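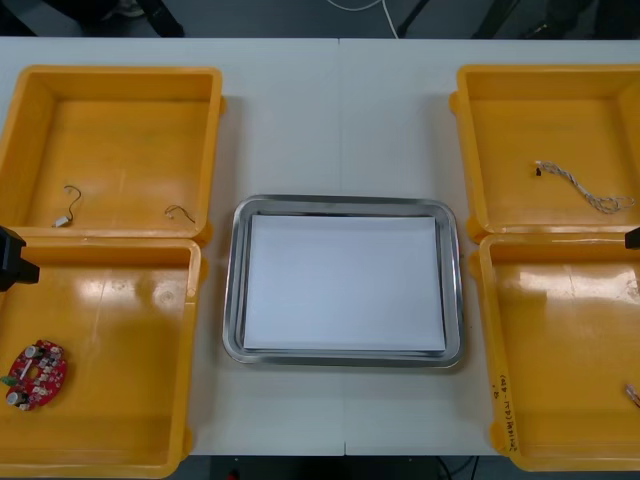

Okay, I have been promising a thread on sorting electronics scrap at the bench for ages, so get comfortable, I'm on my second coffee and this may run long.

1/ Start with bins. I like the yellow-orange plastic kind with the thick rims -- shallow enough that you can get your fingers under a tiny connector without chasing it into a corner.

2/ Wires get a bin to themselves. Even the sad little curly ones with a connector on the end! I used to toss those and then Aurel Neagu caught me at it and gave me a very kind, very long talk. I now own a jar of them.

3/ Boards go somewhere separate. A round red one with the capacitors standing up on it is exactly the sort of thing that snags a loose wire, and then you're untangling for ten minutes and muttering.

4/ A steel tray with paper laid in it is my favorite thing on the whole table. Screws show up beautifully against white, and you can scribble notes right next to the part. When the top sheet gets grubby, peel it off and carry on.

5/ Someone asked how much we got through at Batolell last year. Prys Gape keeps the log and she says 772 boards, plus around 3,000 bits of wire (she stopped being strict with the wire in April, and I can't blame her).

6/ Please don't start with the biggest box. I did that my first winter with the Bogdan donation and it sat half sorted under the window until spring. Pick a small one, finish it, have a cookie.

7/ Oh, and label before you sort! Masking tape and a fat marker, that's plenty. I'll put up my label list once I find it -- it's in the Flilent folder, or possibly in my coat.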